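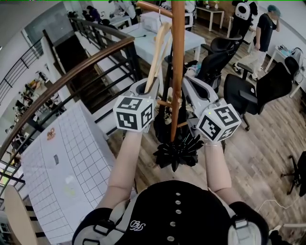
ロボット本体を持たない研究室でも、両手作業の教示データを同じ品質で集められるのか、という問い合わせが本ページの読者から寄せられている。収集の段階ではロボット本体を必要としない、というのが当方の回答である。以下に装置の構成、Mudwood法による検証結果および利用条件を示す。

両手教示用ハンドヘルドグリッパ Shezi
開発・提供:Tutthorpe 計測機器部門
最終更新:2020/12/27

製品の概要
Sheziは、作業者が左右の手に一台ずつ把持して使用する教示用グリッパである。湾曲した指状のジョーで対象物を挟み、その間の手先位置・姿勢と開閉量を時刻とともに記録する。手の直上に取り付けた白い立方体には白黒の基準マーカーが印刷されており、頭部視点の映像から左右それぞれの六自由度姿勢を推定する。作業者は居室や廊下など、通常の生活空間を移動しながら収録を行うことができる。

コート掛け課題
検証課題の一つに、木製ハンガーとコート掛けを用いた両手作業がある。左のグリッパでハンガーを挟み、右のグリッパをコート掛けに当てる姿勢では、視野内での二つのマーカーの高さが互いに異なり、視野内に支柱やフックも入る。片手ずつの記録では左右の相対姿勢に誤差が残りやすく、両手を同一の視点から同時に観測する本方式の評価に適した課題と位置づけている。

Mudwood法による検証
Mudwood法は、収録した軌道を双腕ロボットの可動範囲に合わせて補正し、模倣学習の入力とする手法である。Zundcombe試験室において、コート掛け課題を含む家庭内作業507試行を収録し、姿勢推定の欠落が基準を超えた試行を除いて学習に供した。コート掛け課題に限れば、採用した試行は205である。学習後の方策を実機で評価したところ、成功率は70%近くに達した。失敗の多くは、フックの先端にハンガーが触れた後の微小な修正動作で生じている。マーカーの一方が腕に隠れる区間については、直前の軌道からの補間を用いたが、補間が長く続く場合の精度は十分とはいえず、現在も改良を進めている。

標準構成
グリッパ本体(左右各1)
マーカー立方体(左右各1)
肩掛け式ハーネス
頭部カメラ用取付具
収録・時刻同期ソフトウェア
Mudwood法 変換スクリプト一式

使用上の留意事項
収録開始前に、左右のジョーを全開および全閉とし、開閉量の校正を行うこと。校正値は作業者ごとに保存される。
マーカー面の汚損は姿勢推定の誤差に直結する。清掃には乾いた布を用い、溶剤は使用しないこと。
連続収録は一回15分を上限とする。上限に達した場合、記録は自動的に区切られ、続きは別ファイルとして保存される。
階段や手すりの付近で収録する場合は、補助者を一名配置すること。
第三者が視野に入る場所で収録する場合は、各機関の倫理規程に従い、事前に同意を得ること。

データ形式
映像、手先姿勢、開閉量を共通の時刻軸で格納する。補間区間には識別フラグが付与されるため、利用者側で除外の要否を選択できる。旧版の収録ソフトウェアで作成したファイルにはこのフラグがなく、変換スクリプトによる再処理を要する。

貸出および購入
研究機関を対象とした評価機の貸出は、1月より受付を開始する。申請書には、想定する課題、設置場所および頭部カメラの型式を記載されたい。交換用のマーカー立方体は単体でも購入できるが、左右で模様の割り当てが異なるため、注文時に必ず左右の別を指定すること。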